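Matgate is a two-armed box-handling cell at the Draredcombe works, where it folds and closes small cardboard mailers. It was supplied by Gistarel and set up under Ayuba Nutsugah, who still looks after it. It is best known for the gap between what was claimed for it and what it has been shown to do.

Set-up

The cell consists of a pair of arms, each ending in a black gripper, working over a cloth-covered table. Before a shift the cloth is pulled flat and clipped, the grippers are opened and closed by hand control, and a mailer is set down with its lid raised. The supplier's manual describes this as a routine needing no skill. Nutsugah's own notes disagree, and list 73 stoppages put down to a creased cloth or a badly placed box.
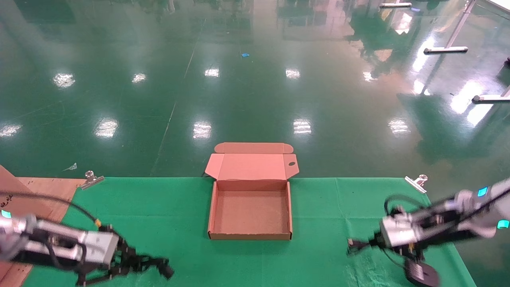
The two arms at the table, with an open mailer between them.

Upkeep

Cables running along the arms are checked for rubbing every Saturday. The manual calls for a check every 3 months, a figure for which no source is given. Worn finger joints are replaced in pairs, although it is unclear whether this helps. Cor Dewulf, who repaired the cell in October, argued that most faults blamed on the joints came from loose wrist plugs, and that 2 of the replaced fingers had nothing wrong with them.

Disputed claims

Gistarel has described Matgate as "self-correcting". The only trial offered in support was run by the supplier at its Pongsiri site, using new boxes of one size, and the full results have not been released. Staff at Draredcombe still straighten boxes by hand when the lid fails to close.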